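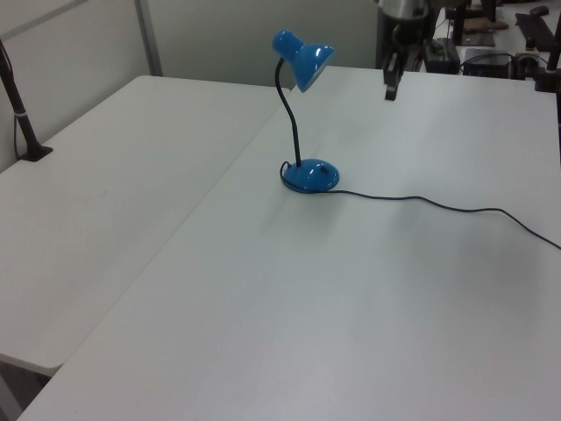 June 2024

So I have a desk lamp problem, and the problem is that I keep falling for the same one. Blue, shiny, bendy black neck, shade like a little cone hat. I had one all through high school, I had another in my first apartment (left behind in a move, still mad about it), and now I have gone and gotten one again at the age of forty-six. I'm not sorry!

It came from Furnival, the secondhand place over by the bus depot. I went in for a bookcase. I did not buy a bookcase. Sofia Michailidis was with me and she said, "You have a lamp," and I said yes, I have a floor lamp, which lights up the ceiling beautifully and my actual work not at all. I paid 5 dollars. She bought a fish kettle, so she has no room to talk.

Anyway, what I want to go on about is goosenecks. I've had the spring-arm kind, the ones with elbows, and they're great until a spring goes slack and then the thing bows its head at you slowly all evening like it's falling asleep in church. A gooseneck you just grab and bend. Down low for mending, way up for wrapping presents, off to the side when I'm on the phone and only need enough light to doodle by. The trick I learned from Phyllis Bickerstaff, who did alterations for years, is to hold the neck in two places and curve it gently. If you yank it by the shade you end up with one sharp kink right under the shade, and after that it never wants to point anywhere else. I ruined the high school one exactly that way.

I also like a switch on the base. My floor lamp has one of those rollers on the cord, and I spend half my life feeling along the baseboard for it with my foot.

The cord, though. Cords and I have never gotten along. I don't mind one wandering across the table for an afternoon, but if I leave it like that for a week I will put a mug on it, and then the mug will go over, and then I'll be drying out library books with a hair dryer (December, don't ask). My plan is to run it straight off the back and hold it down with a couple of those stick-on clips. Kieran Lightfoot swears by binder clips on the table edge instead. I tried that once and kept catching my sleeve.

Bulbs! I put in a warm one first because that's what was in the drawer, and it was lovely and cozy and I matched navy thread to black pants without noticing until I was standing outside in daylight. So now it has a whiter one in it. On a white table that's a lot of brightness coming back up at you, and if the shade is tipped even a bit toward your face you'll know about it. I keep it aimed away from my chair and slightly to one side, the left for me because I'm right-handed and otherwise my own hand is in the way of everything.

The only other thing is dust. Glossy blue shows every speck and every fingerprint. I wipe it with a barely damp cloth when it's unplugged and cool, then go over it with an old T-shirt, and it looks fantastic until the next time I touch it.

I still need a bookcase, by the way. Sofia wants to go back to Furnival on Saturday and I've promised to leave the lamps alone, although there was a green one.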